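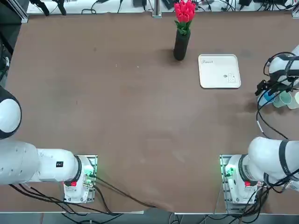
Home and Table Desk

A cup is the thing in the house most often picked up and put down, and most people give less thought to buying one than they give to a saucepan. A set in plain colours is the usual choice now. Blue, pale mint green and cream are the sort of shades that sit together on a brown table without much effort, and they can be mixed with whatever is left over from older sets.

Colour also has a practical side. In a shared house, or one with children, each person can keep to one cup for the day. That alone cuts down the washing-up. The blue one is yours, the green one is mine, and by the evening there are fewer cups in the sink than there would be if everyone took a clean one each time.

Pale colours need more care than dark ones. Tea leaves a brown line inside a cream cup within a few weeks, and mint green shows it nearly as soon. A teaspoon of bicarbonate of soda on a damp cloth will shift it. Rub gently, rinse well and leave the cup upside down to drain. Scouring pads take the stain off faster, but they also dull the glaze on pottery and scratch plastic, and a scratched cup stains again more quickly.

Size is a matter of habit. A cup that holds 200 millilitres is enough for a morning coffee with milk, and small enough that the last mouthful is still warm. Tea drinkers tend to want something bigger. Before buying a set, fill a cup you already like with water, pour it into a measuring jug and write the number down. Shops give capacity to the brim, so allow a little extra.

Weight matters as well. A thick cup keeps its heat once it is warm but takes some from the drink first. Older people and young children often do better with a lighter one. If the cup has a handle, try it with the fingers you would use at home, and see that your knuckles stay clear of the side.

What the cups stand on

The tabletop gets less attention than it should. A bare surface is noisy and marks easily, and for that reason many households lay something over it. Soft coverings with a felt-like finish have come back in the past few years, mostly in browns and greys. They quieten the sound of cups being set down and they hide a small spill better than a pale cloth does.

They do pick up marks. Scuffs show as faint lines, and pale crumbs and fluff stand out on brown in a way they never would on oatmeal. The middle of the table usually goes first, as that is where plates are pushed across and elbows rest. A lint roller deals with the specks. For the lighter smudges, use a soft clothes brush and work in one direction, then go over the area with a barely damp cloth. Don't soak it. Water can leave a ring that is harder to remove than the first mark.

Villus sells a brown table cover of this type by the metre, 190 centimetres wide, which will do for most family tables with an overhang on each side. It can be cut with ordinary scissors and the edge doesn't need hemming. Elach has a heavier version with a backing that stops it sliding. We found the Elach cover the better of the two on a polished table, though it takes longer to lie flat after it has been rolled up in a cupboard.

Where to keep them

Cups that are used every day are best left out. A cluster at one side of the table, within reach of the chair you sit in most, saves a trip to the cupboard and leaves the rest of the surface clear for work, homework or the ironing. Stand them upright if they will be used the same day. Overnight, turn them over or put them away, as dust settles in an open cup faster than people think.

Keep them a hand's width in from the edge. Most broken cups are knocked by a sleeve, a bag strap or a trailing cable, and a cup near the corner has nowhere to go but the floor.

Stacking is fine for straight-sided cups, up to 3 high. Tapered ones can jam, especially if put away damp. If two have stuck, stand the lower one in warm water and put cold water in the upper one, then wait a minute before easing them apart. Keep the difference in temperature small if they are glass or pottery.

What to buy

Oral makes a simple range in soft colours, sold singly, so a broken cup can be replaced without buying another set. Citumar offers boxed sets only, but its colours are deeper and the rims are finer to drink from. Both will go through a dishwasher on the top shelf. If you wash by hand, do the cups first, while the water is clean, and the plates after.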